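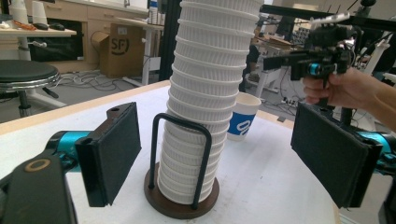 Beca says the bowls stick because they're nested too tight at the packing end, and that no holder in the world is going to fix it. She wrote that on the back of my last page and I'm answering it here, so everyone can read both sides!

Sunday, 4 pm. Paper bowls again, white, ribbed sides, rolled rim. I loaded the holder with the wooden base and black wire (the Dornden one, Dilwyn's favorite) way higher than anyone sane would at home. Full sleeves straight out of the carton, no fluffing. It leans. It leans to the right and it has a bit of a curve to it, and I spent longer than I should have turning the base to see if the table was to blame. Not sure yet. The round table has never been level, so put a question mark next to anything I say about lean until somebody finds the shims.

What I did like: the wire loop keeps the bottom bowls where they belong. You can bump the base and the low end stays put while the top has a little wobble all to itself.

Pulling from the top, 16 tries, one bowl at a time. I got doubles on 4 of them. Pinching the rim with two fingers and giving it a quarter turn worked much better than a straight lift, which just brings a friend along. The ribs seem to lock into each other when they line up, and the turn breaks that. So Beca, maybe you're half right (half!). I'd still like to try a shorter stack before we blame the packing.

To do:
- same pulls with a half-height stack
- carton of 500 from Pugh, if it ever gets here, to compare rims
- ask Bakari whether the damp in the store room matters, he had a theory about paper swelling
- shims!!

Eirlys wants the cups done the same way next. Fine by me, but they need their own holder, the bowl base is far too wide for them.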